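**Ketell K9 table covering paper, white, 500 mm roll**

Plain white paper for covering benches, desks and packing tables. Supplied on a cardboard core, wound with the smooth side out. One roll holds 300 m.

## Specification

| | |
|---|---|
| Width | 500 mm |
| Length | 300 m |
| Colour | White, uncoated |
| Rolls per carton | 2 |
| Made by | Jurčo, for Resteton |

## Use

Cut to length with a knife and steel rule, or fit the roll to the Dullavau wall holder (sold separately). Fix the corners with low-tack tape. The paper takes pencil and ballpoint. Felt pens may bleed through to the table, so use a double layer.

The paper isn't greaseproof and shouldn't be used in direct contact with food. Replace it when wet. Store rolls upright in a dry room, in the carton, away from radiators. Paper from a cold store will curl at the cut end until it reaches room temperature. 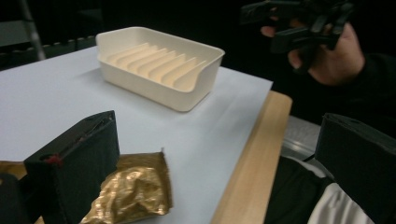

*White paper laid flat on a wooden table, with soap dish.*

## Ordering

Orders placed before 9 a.m. leave the warehouse the same day. Part cartons are not split. Cut samples are free on request from Emília Oravec in the trade office; please give the roll width with your request.

The older cream version was withdrawn in September. Holders bought for it will take the white roll without changes.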